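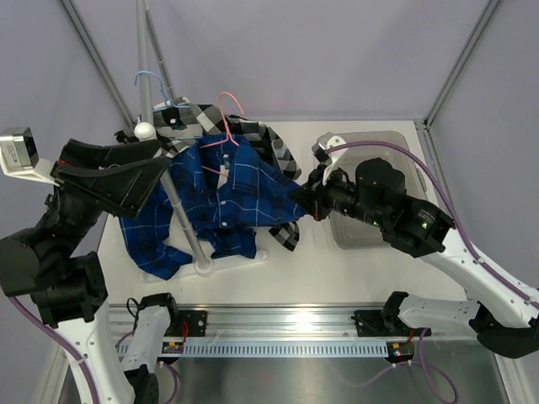 Encyclopedia > Workplace and Industry > Equipment planning > Two-arm work cell, budgeting of

We use cookies to remember your reading settings. By staying on this page you accept them.

Budgeting for a two-arm work cell

The budgeting of a two-arm work cell is the planning of all costs that belong to a small enclosed station in which two robot arms share one table. The term covers the purchase of the arms and also the table, the grippers, the sensors, the cables, the objects to be handled and the hours of the people who keep the station running. It is used mostly by laboratories, technical schools and small firms that handle soft goods such as clothing.

Scope

A budget of this kind is normally divided into a purchase part and a running part. The purchase part is paid once. The running part is repeated every year and is the part which first-time buyers most often write too low. Some planners add a third part for changes to the room, for example a new electrical line or a stronger floor, but in small projects this is usually put together with the purchase.

Purchase costs

The arms are the largest single line. Both arms are usually bought from the same supplier, so that one set of spare parts can serve the two sides. Grippers are listed separately, because a parallel gripper that is good for boxes may be poor for cloth, and it is common to change the fingers after the first weeks. A planner should therefore ask for the price of the fingers alone.

The frame, the table surface and the walls form the second group. Aluminum profile is the usual choice for the frame. Arms may stand directly on the table or be fixed by brackets to a rail along its near edge. The rail costs more, but the distance between the arms can be changed later without drilling new holes.

Cables are a small line that causes many delays. Each arm needs power and data, and a cable which follows a moving link must have enough free length at every joint. Cable guides, clips and spare connectors should be written in the budget by name and not hidden under "other."

Sensors mounted on or near a gripper need a bracket, a cable and time for calibration. In many budgets only the sensor itself is found.

Objects and fixtures

For clothing work, the objects are also equipment. Shirts with buttons, hangers of different kinds, a clothes rack and plastic bins are cheap one by one, but they wear out and must be replaced by similar ones. Patterned cloth, such as plaid and gingham, is often bought together with plain cloth so that the system is tested on both. A stand for hanging clothes should be measured before it is ordered, as a tall stand takes away space from the arms.

Running costs

The running part includes replacement fingers, cables, cloth, cleaning, software fees if there are any, and labor. Labor is normally the biggest of these. A person must put the garments in position, watch the station and write down the faults.

Example of Odstead

The technical school in Odstead published its plan on Wednesday, July 10, 2019. It was prepared by Natalia Zavala and Heriberto Gallegos. The plan had 19 lines, of which seven were for purchase. The line for cables and connectors was 2696 dollars, and it was criticized at the time as too high. In the review of the next April, Gallegos reported that this line had been spent completely, while the money for wall panels was used only in part.

The school in Rotstead took over the same list with few changes. Sarahí Cervantes, who made the review there, removed the line for a second bin and added 13 hours a month of labor.

Methods of planning

Two methods are in use. In the first, the planner begins with the task and lists everything that the task touches. In the second, the planner begins with the sum available and divides it by fixed shares. Hermenegildo Chávez, in his handbook for school workshops, recommends the first method for a new station and the second for a station that is only renewed. Citlali Villaseñor has objected that the fixed shares come from metalworking and give too little for soft objects.

See also

Cable guide
Clothes handling by machine
Gripper fingers, replacement of
Solís method of cost shares
Spare parts list

Recently changed articles

Funville (town)
Linear rail
Rotstead technical school
Work table, height of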